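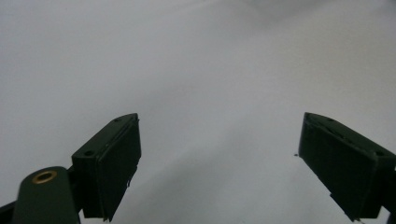
J'ai repris la pince en septembre, après un été sans y toucher. La première version serrait de travers : un doigt arrivait avant l'autre et le tissu glissait toujours du même côté. J'ai redessiné les deux doigts et ajouté du jeu dans les perçages, que j'avais faits trop justes.

Les pièces sortent de l'imprimante de l'atelier Callunetti, le soir, quand la file est vide. Le fichier en est à la révision 2. Pour les articulations j'ai pris des bagues en laiton, montées à la main. Il faut ébavurer avant, sinon la bague part en biais et on jette la pièce.

Côté logiciel, j'utilise Skerklow pour enregistrer les ouvertures et les fermetures. Le compteur affiche 2,724 cycles depuis la remise à zéro (il met une virgule à l'anglaise, je n'ai pas trouvé le réglage). Je m'étais fixé 2,000 avant de démonter et de regarder l'usure. 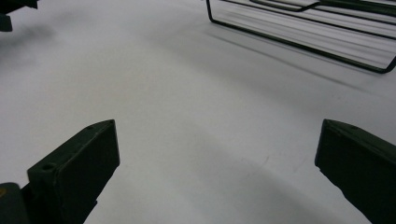
Deng m'a écrit sous le billet précédent que je devrais mettre un ressort de rappel et arrêter de compter sur la poignée pour la réouverture. J'y ai pensé. Le ressort prend de la place près du pivot et il faudrait décaler un bras. Ce sera pour la version suivante, si je garde cette géométrie.

Le vrai sujet reste le tissu épais. Une feuille de papier, ça passe. Une serviette éponge, c'est autre chose : les boucles s'écrasent, l'épaisseur change selon la pression, et les patins doivent rester parallèles – c'est là que l'ancienne version lâchait. 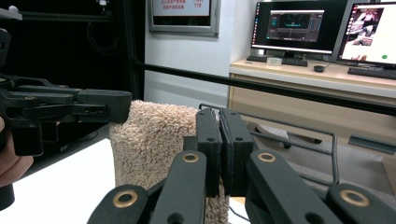
Avec l'éponge je serre donc au bord, jamais en plein milieu, et je garde la même prise d'un essai à l'autre pour pouvoir comparer. J'ai commandé chez Zultow une plaque de caoutchouc fin à coller sur les patins. Si elle tient à la colle contact, je mettrai les cotes à jour dans le fichier.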